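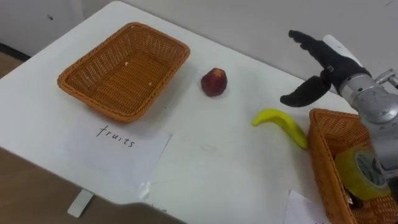 A handwritten label and an empty basket.

Leave the labels alone

By Kwan-ho Fu

My local shop on Chien Road has new signs. They are printed on shiny card, all in the same green, and they came from head office with a list of where each one goes. The old ones were written in marker pen by whoever was on shift. I could read the old ones from the door.

I think small shops and offices are too quick to give up handwriting. A label has one job, and a thick pen on plain paper does it well. It can be changed in a minute. When the pears run out and the plums come in, somebody turns the sheet over and writes "plums". With the printed cards, the shop has to order a new one, and last February the wrong card stayed up for 7 days.

There is a cost as well. Ziltach, the firm that supplies the cards, charged the shop £174 for the first set. That would buy a great many pens.

People who like the printed signs say they look tidy, and they do. They also say some handwriting is hard to read. I accept that. Mine is poor, and I would not want it over a cheese counter. But most people can write one word clearly if they take their time, and lower case is usually easier to read than capitals. 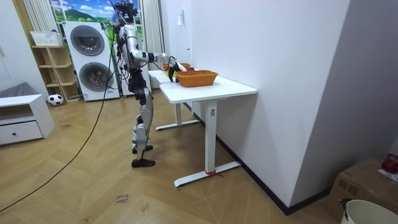

What the office learned

I worked for four years at Fasico, where every shelf had a typed label made on a machine kept in a locked drawer. Two people had the key. New things went on the shelves without labels, and after a while we stopped looking at the labels at all.

At Grorkgate, my next job, there was a pad and a pen on a string by the cupboard. The labels were crooked and some had been crossed out – but they were right, and I found the envelopes on my first morning.

I have asked the shop to bring the pen back. The manager says he will pass it on.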